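Clearing a grip-slip fault on the Ernora cell

If fault 142 (grip slip) trips with a knife in the fingers, treat it as a safety stop, whatever the panel says.

1. Press the stop and lock the gate. The fingers stay closed on loss of air – do not open them by hand.
2. Drop arm speed to 2 per cent and jog down until the blade is just clear of the board.
3. Fit the blade guard, then release.
4. Wipe the finger pads and check them for wear. Reset grip force to 70 N. Ours had been left at 17 N after a pad change. 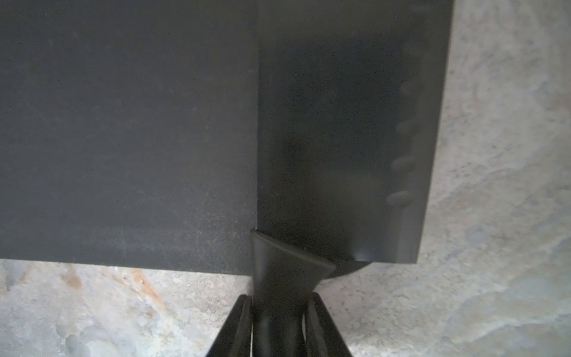
5. Run the lift test with the guard still on. If the handle turns between the fingers, change both pads and log it with Treasa Rafferty before restarting.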